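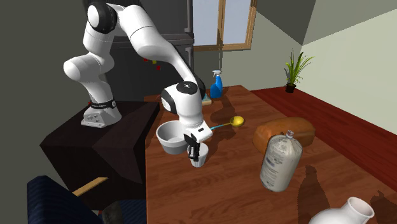
Why does the shared calendar show every appointment one hour late after I import it?
The file you imported carries no time zone, so the calendar assumes one, and the one it assumes is the one the server was set to when it was installed. Set the zone by hand under Import Options before you press the button, and delete the first import or you will have both.

Ticket 274
Opened by: Frauke Baumgart
Product: Tundik Calendar, shared edition
Priority: Medium (requested: Highest)
Status: Closed, with reservations

08/03/2024, first message

I moved our office calendar from Ackermann to Tundik last night. The import finished with a green check mark and the words "All good!" All is not good. Every appointment is an hour later than it should be. The dentist is an hour late, the staff lunch is an hour late, and my own birthday, which is an all-day event, now begins at one in the morning and runs into the next day. I'm flattered but I'd like it fixed.

I have tried logging out and logging in. I have tried another browser. I have tried the help page, which told me to contact support, and the support page, which told me to read the help page.

Reply from Rinwood support desk

Hello Frauke, thanks for the clear report. Please open Settings, then Region, and tell us what it says next to Display Zone. Then open one wrong appointment, click the three little dots, choose Show Source, and paste the line that starts with DTSTART.

Customer

Display Zone says Eastern, correct. The line is:

DTSTART:20240812T090000

That one should be at 9:00. Tundik shows it at 10:00.

Reply from Rinwood support desk

That line has no zone in it. Ackermann writes times as plain local time unless somebody ticks "Include zone data" on export, and the box is hidden behind a button marked More. Tundik sees a time with no zone and falls back on the server zone. Yours is set to Central. It reads 9:00 Central and politely converts it to 10:00 for you.

We'd suggest the following:

Export again from Ackermann with Include zone data ticked.
In Tundik, go to Imports, find last night's import, and choose Remove Imported Events.
Import the new file.

Customer

I did those in a different order. I now have two of everything: the lunch at noon and the lunch at one. Several of my colleagues regard this as an improvement.

Also, Remove Imported Events is gray and won't click.

Reply from Rinwood support desk

It goes gray while a sync is running. With that many events the sync can take a while, and it starts over each time anyone opens the calendar on a phone. Could you ask people to stay out of it for a bit?

Customer

I asked. They all opened it to see what I was talking about.

Internal note, Rinwood

Paused sync from our side. Old job cleared. Remove button available again. Server zone is Central because the original Prernard install was done from a template and the template was Central. Left a note in the install guide, where the last note about this also is.

Reply from Rinwood support desk

Sync is paused for your account. The button should work now. Please remove the earlier import, the one with the older time stamp, and leave the newer one alone. We have also switched your server zone to Eastern so a bare time won't be moved again.

Customer

Removed. The dentist is back where he belongs. The doubles are gone, except for two.

Reply from Rinwood support desk

Were those two edited by someone after the first import? An edited event stops counting as imported, so the button skips it.

Customer

Yes. Somebody changed the title of the staff lunch to "LUNCH??" and somebody else answered in the title of the other one. I have deleted both by hand. Six people have now asked me why the late lunch was canceled.

My birthday still starts at one in the morning.

Reply from Rinwood support desk

All-day events that have been shifted once get saved as timed events, and they stay that way if they came in as a yearly series. Open it, tick All Day, and when it asks, choose "This and every other one." Choosing "Only this one" will fix this August and leave you the same problem every year after.

Customer

Fixed. I am aging on schedule again.

One request: could the green check mark say something other than "All good!" when the file has no time zone in it? A yellow one would do.

Reply from Rinwood support desk

Passed on to the Tundik team as a feature request. There is already one open asking for the same thing, so we've added your name to it. Sync is back on. We'll close this unless you see anything else move.

Customer

Close it. If the dentist drifts again I'll reopen it from his chair.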